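Questions people ask me before they book

I'm Kastriot Kadrić, and I run Sutine, a small decluttering and home organizing business in Meredith. I get the same handful of emails every week, so I've put my answers on one page. If yours isn't covered, write to me anyway!

Do I need to clean up before you come?

Please don't. I need to see how you live on a normal morning, with the mail on the stairs and the coats over the chair. If you tidy first, I end up planning shelves for a house that doesn't exist.

How long does a kitchen take?

Most kitchens take me 6 hours, with a break for lunch. A pantry on its own is usually done by early afternoon. Garages are another story (mine took three weekends, and I do this for a living).

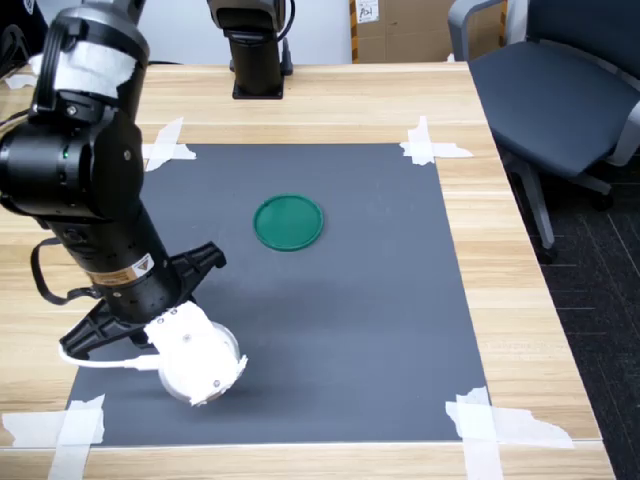

A dark mat taped to a wooden tabletop.

Will you make me throw things out?

No. I'll ask you about things, sometimes more than once, but you decide. I had a client in Gosidley with around 100 cookbooks and she kept every one of them. We just moved them out of the hallway and into the dining room, and now she can open the front door all the way.

What about lids and containers with no partner?

Oh, this one comes up in every single house. Put all the bottoms on the table, match what you can, and give the leftovers one small box with the month written on it. If it's still full in March and you opened it in the fall, you have your answer.

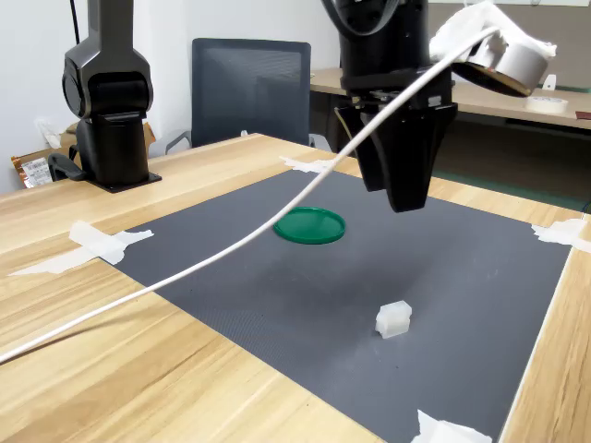
Do I have to buy bins?

Not from me, and not before we've sorted. I'd say half the people who call me already own too many bins. Shoeboxes are fine for the first month — you'll find out what size you need by using them.

Where do the donations go?

I load them in my van and drop them at the Folel thrift store on my way home. They take clothes, dishes and small furniture, but no mattresses or car seats. Ask me for a receipt if you want one.

How do I book?

Call the office and choose extension 15, or leave a note in the contact form with your street and which room is bugging you most. I answer in the evening, usually after 7.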